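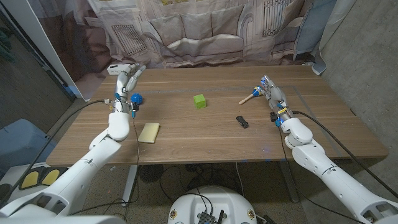
4. Tabletop Tidying with Two Hands

4.1 Task and setting

The question in this section is a narrow one: can a two-armed robot with fingered hands clear a table of small household items well enough to be useful in a home? Tidying was picked from the list of chores in Section 2 because people rank it low in difficulty and high in annoyance. In the household survey run in Nunville in June, it was the chore that respondents most often said they would hand over to a machine.

The objects are ordinary and differ in ways that matter to a hand. The spiky ball gives many points of contact and is easy to keep hold of once the fingers are around it. The green cube has flat sides and can be gripped between a thumb and one finger. The sponge is flat, so there is little height for a finger to get under. The small maraca has a round head at one end and a narrow handle at the other, and the two parts call for different grips. The small black object lies low on the table and is the hardest to approach from above.

The table top has a wood grain. A rectangle of faint grey tape marks the area in which objects are placed, and bits of blue tape along the front edge are used to return the table and the robot base to the same relative position at the start of a day. A printed curtain showing a living room hangs behind the table. In earlier work at Koswood, a plain wall behind the table gave results that did not carry over to furnished rooms, and the curtain is a cheap way to put sofas, cushions and windows into the head camera's view during training.

4.2 Data and training

The policy was trained on 1,448 demonstrations collected by operators using the Wuvunura teleoperation software. Of these, 578 involve a handover from one hand to the other, and the rest use a single hand. Operators were told to work at a comfortable pace and to leave failed grasps in the recording as long as they recovered from them. We kept those recordings. An early version trained only on clean grasps had no idea what to do after a miss and tended to close the hand on air, lift, and carry nothing to the bin.

Each demonstration begins with a subset of the objects inside the taped rectangle and ends when the last one has been dropped in a bin beside the robot. The order of the objects was left to the operator. Most of them took the easy items first, and the trained policy does the same.

Inputs are the head camera, one camera at each wrist, and the joint positions of both arms and hands. The wrist cameras matter most in the last few centimeters. From the head, the fingers often hide the object they are about to touch. The wrist view looks along the back of the hand past the fingertips, and it shows which finger is near which part of the object. Figure 4 gives this view during contact with the maraca. The index finger is at the lower part of the toy, on the yellow portion of the head, and the handle points away from the hand. The other three fingers and the thumb are clear of it.

4.3 Evaluation

We ran 330 trials over 5 sets of starting positions. A trial counted as a success if every object on the table reached the bin without a person stepping in. A dropped object that stayed on the table could be picked up again without penalty. An object that left the table ended the trial.

The cube and the ball were seldom the cause of a failed trial. The sponge did better than we expected, mainly by way of a strategy the operators had used, in which the fingers press down on one end and the thumb comes in under the end that rises. Most failures came from the maraca and the small black object. With the black object, the fingers landed on top and pushed it along the table, sometimes over the front edge.

The maraca failed in a different way. When the first contact was at the side of the round head, the toy tended to roll around its own head and swing the handle out of reach. When the hand came down across the handle, the grasp usually held. The policy does not reliably prefer the handle. It goes to whichever part is closer to the hand, and the demonstrations show the same habit. A person makes up for a bad first touch by feel and adjusts without thinking about it. Our policy gets no touch signal and has to wait until the slip is large enough to see.

Figure 4. Wrist camera view of the hand and the maraca. The index fingertip touches the yellow part of the head. The printed curtain fills most of the background.

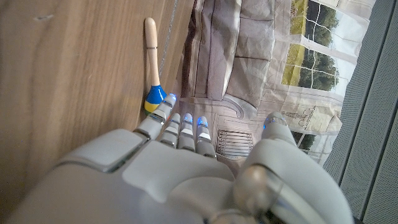 4.4 How close is this to a usable chore?

On speed, the robot is well behind a person. An adult clears the same table in a few seconds, using both hands at once and often picking up two things in one grab. The robot handles one object at a time, and it pauses before each descent. For a home user who is out of the room, the pause may not matter much. For the shop-floor version of the task, sorting small parts into trays at the Hegyi packing line described in Section 5, it rules the method out at present.

On reliability, the picture depends on the object. A household that owned only cubes and balls could use the system now. Real tables hold keys, pens, coins and paper, all of which are closer to our hard cases than to our easy ones. We have not tested any of them with this policy.

There is also the matter of setup. The taped rectangle and the fixed base position keep the objects within comfortable reach of both arms. When we moved the base sideways by the width of a hand, the policy still reached toward the right objects but missed low items more often. We plan to repeat the trials with the base placed by eye, with the tape removed, and with a larger share of demonstrations that start on the maraca handle.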